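Canned sauce vs. whole tomatoes for Sunday gravy style pasta sauce?
Home Cooking > Sauces, Soups & Stews
Thread started April 2019

pepperjill
OK I need some opinions because my sister and I have been going back and forth on this since Easter and I'm tired of texting about it. I make a big pot of red sauce every couple of weeks and freeze it. I've always started with plain canned tomato sauce, a can of paste, onion, garlic, and whatever is left of a bottle of red. She says starting with canned sauce is cheating and that I should be buying whole peeled tomatoes and crushing them by hand like our grandmother did. (Grandma also used margarine, so let's not get carried away.)
I like mine smooth and so do my kids. Do you notice a real difference after a long simmer? And how long do you all go? I do 2 hours with the lid cracked.

oldstovetop
Your sister is right, sorry! Whole tomatoes every time. The canned sauce has already been cooked down and seasoned to somebody else's taste, and then you're cooking it again for two hours. To me it comes out sort of flat and brown tasting. Get whole ones, dump them in a bowl, squish them with your hands (wear an apron, I learned this in a white shirt) and go from there. If you want it smooth, run it through a food mill.

marlow_eats
I'm on team canned sauce and I'm not ashamed of it. I've got a toddler and a job. Two hours is too long for it though, I agree with oldstovetop on that one. I sweat the onion really slow in olive oil until it almost disappears, then paste, let the paste get dark, then the sauce goes in and it gets maybe half an hour. Tastes fresh, no lumps, everybody eats it.

pepperjill
Half an hour?? Huh. I always figured longer was better. Do you put any meat in yours? I usually throw in a couple of neck bones or a sausage, and that's partly why it goes so long.

marlow_eats
No meat, no. If you've got bones in there, then yeah, you need the time. Could you braise the meat in broth first and add the sauce late?

gravyboat22
Two hours is nothing, my mother-in-law starts hers before church and we eat at 4. I use both. One big can of whole, two small cans of sauce. The sauce gives you body and the whole ones give you those nice chunks. A parmesan rind goes in for the last hour and comes out before anyone sees it.
Also nobody has mentioned the pot! I used to scorch the bottom every single time in a thin stockpot I got as a wedding present. Switched to a heavy Haldane dutch oven I found at an estate sale and haven't scorched one since. It weighs as much as a small dog.

oldstovetop
The both-cans thing seems like the worst of both worlds to me. If you're opening whole tomatoes anyway, just open another can of whole tomatoes.

gravyboat22
Come over on a Sunday and say that with your mouth full, lol.

thistle_and_rye
Can we talk about sugar? Everybody I know puts a spoonful in and I can't stand it. I grate a carrot into the onions and it melts away to nothing. My husband swore he hated carrots in sauce for 21 years of marriage while eating it every week.

marlow_eats
Carrot yes! Or a pinch of baking soda if it's really sharp. It foams up and scares you for a second and then it's fine. Just a pinch, I overdid it once and the whole pot tasted like a swimming pool.

oldstovetop
Baking soda, no thank you. Good tomatoes don't need it. A knob of butter at the end takes the edge off and tastes like something.

kettlebrook
Long time reader, first time I've posted in this section. I cook for a church supper once a month and we feed 60, so whole tomatoes by hand is just not happening in that kitchen. We use the big food service cans of sauce, roast a couple of sheet pans of onions and peppers, blend those up, and stir them in. People ask for the recipe constantly. I think what you add matters a lot more than which can you opened.
One thing I'd watch is the salt. Some canned sauces are already salty, and if you season at the start and then cook it down, you're in trouble. I don't salt until the last ten minutes.

pepperjill
The salt thing might be my problem, now that I think about it. I salt the onions, then salt again when the sauce goes in, and then the sausage brings its own. My last batch was so salty I had to stretch it with a tub of ricotta and call it a pink sauce. (It was good!)

thistle_and_rye
Pink sauce has saved me more than once. How are you freezing it, by the way? I quit using tubs because mine all turned orange. I lay it flat in zip bags on a cookie sheet, and once they're solid you can file them like library books.

gravyboat22
Flat bags here too. Write the date on BEFORE you fill them. I have one from October that says "red??" in my own handwriting, so it's either sauce or chili.

pepperjill
Well, I have a plan. Next pot is going to be two pots. One with hand-crushed whole tomatoes for my sister, one with canned sauce, marlow's dark paste trick and a short simmer, no salt until the end for either one. Same pasta, same cheese, and she has to taste them with her eyes shut. I'll report back.

oldstovetop
Looking forward to being right.

kettlebrook
Please do the carrot in both or it isn't a fair test!

pepperjill
Carrot in both, got it. Team canned sauce, here's our starter:
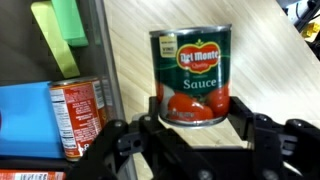 Del Monte sauce for pot number two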